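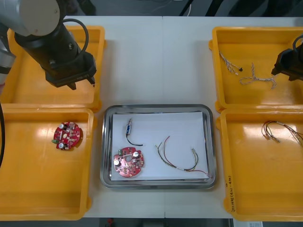
Kwok-wai Ho asked whether the kitting cell has to be stopped every time someone on the line wants to swap a part by hand, because that is what the night crew has been doing and it is costing them their breaks.

Ticket 116
Site: Pombridge, small motor assembly
Raised by: Kwok-wai Ho
Category: Automation / work practice
Priority: 2
Status: Open, waiting on night crew

Reply from support, 9:40

No, it doesn't need a full stop. Use Hold on the panel, wait for the amber light, make the swap, then press Resume. A full stop drops both arms out of the job and they have to be homed again, and that's where the time is going. Can you tell me who told the night crew to use Stop?

Kwok-wai, 10:15

It's on the laminated card by the cell. The card came over from the Urkent line, where there was no Hold. We never changed it.

Support, 10:22

Please take the card down. I'll send a new one. How long is a restart taking?

Kwok-wai, 10:50

Roughly 12 minutes if the person knows the homing steps. Longer if they have to come and find me. Two people on nights have been trained on homing, the rest haven't. When the job was done by hand each person built their own kits and if a board was bad they put it aside and took another. Now they have to ask the cell for permission, more or less. That's how it was put to me at handover.

Second thing, same ticket if you don't mind. The harnesses. The arms are fine with the round boards but the wire bundles catch on each other and the job pauses with "pick not confirmed". Someone then has to go over and separate them.

Support, 11:30

Same ticket is fine. Went through the log for the last 60 hours of running. Most of the pauses are on the harness step, hardly any on boards. Things to try, in this order:

1. Put fewer harnesses in a tray at a time. Lay them out with the terminals all pointing the same way.
2. Keep the white paper in the steel tray flat. If it lifts at a corner, replace it.
3. Raise the retry limit on the harness step by one. You need the supervisor login for this.

Don't change the grip force. Choi did that on their cell and bent terminals.

Kwok-wai, 2:05 pm

Did 1 and 2. Left 3 alone for now. Fewer pauses on the afternoon shift, but laying out the harnesses is a job in itself and it isn't on anybody's sheet. The person loading trays used to be on final test. They've asked me if this is their job for good, and I didn't have an answer. Who decides that?

Support, 2:30 pm

Not us, sorry. It should go to your production manager. What I can give you is the loading time from the log so it can be put on the job sheet as real work. At present the Cirel planning software has tray loading at zero minutes, so it looks as if the person is standing idle. I'd get that fixed first – it affects the staffing numbers for next month.

Kwok-wai, 3:10 pm

Yes please, send it. Planning had us down for 700 kits a week with one person less. It was worked out with loading at zero.

Support, 3:45 pm

Loading times attached, along with the new card. The card has Hold and Resume on the front and homing on the back. I've also booked a homing session at the start of the night shift so everyone on that crew can do it. They'll need to be paid for the extra half-hour, so please clear it at your end.

Leaving this open until I hear from nights on how the Hold button is going. If the harness pauses come back, add the time and the tray position to this ticket and I'll look at the gripper fingers.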